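# Does the red stuff really have to go in its own load?

Posted in Laundry & Fabric Care

I do one load a week, on Friday, and it's nearly all dark clothes with a few bright things mixed in. Blue, black, a red or an orange top. Sorting it properly would give me three tiny loads and I don't want to run the machine three times for that.

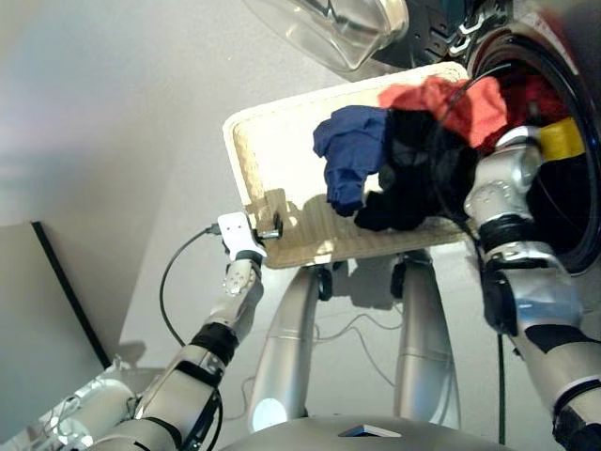 Dana's sister pours a cup of vinegar in with everything and says that sets the dye, so sorting is a waste of time. My neighbor says the opposite and washes anything red by itself forever. The washer is a front loader, a Vellix, and the drum isn't huge. Also, if anyone has a better way to load a front loader without dropping socks on the floor I'd take that too.

What do you all do with black, blue and red together? Cold or warm? And does the vinegar thing work?

Posted by maihi_basement

---

**rinsehold**

You can wash them together if they've all been washed a few times before. Black, navy, royal blue and red are all fine in one cold load once the extra dye is out. The trouble is nearly always something new.

Test anything new first. Wet a spot on an inside seam, press a white paper towel on it for a minute and look at the towel. If color comes off, wash that item alone in cold water and test it again next week. Some reds take four or five washes before they quit. I had a red sweatshirt from Trendgate that was still leaving pink on the towel in October and I'd bought it in the summer.

Vinegar does not set the dye in cotton clothes you bought at a store. It won't fix a shirt that bleeds. It can also be hard on rubber door seals if you use it every week, so check your manual before you make a habit of it.

For the load itself:

- Turn the black things inside out. They fade from rubbing against the rest.
- Use cold and the shortest cycle that gets them clean.
- Put the bulky pieces in first, then the small ones on top of them.
- Leave a hand's width of space at the top of the drum.
- Take it all out when it stops. Wet red cloth sitting against something lighter is how most of my stains happened.

Orange is the one I'd watch. It doesn't bleed much in my experience but it picks up gray from black clothes over time and goes dull. If you like the orange one, give it a load with other brights once a month.

As for the tray, switch to something with deep sides and set it on a stool right under the door.

---

**Skultcombe161**

I never sort and nothing has ever happened. Cold water, everything in, 15 minute quick wash.

---

**twoloadtuesday**

Skultcombe161, a quick wash is okay for a few things that aren't dirty, but I wouldn't do a full drum on it. Mine come out with soap still in them.

I agree with rinsehold on most of it. I'd add color catcher sheets. They are not magic but one sheet in a mixed load will grab some of the loose dye, and you can see from the sheet how much came off. If it comes out pale for a few weeks, stop buying them.

If something does get stained, don't put it in the dryer. Wash it again right away in cold with oxygen bleach, if the label allows it. I got pink out of a blue pillowcase that way after two soaks. The one I'd already dried stayed pink.

On dropped socks, I put them all in a mesh bag and throw the bag in first.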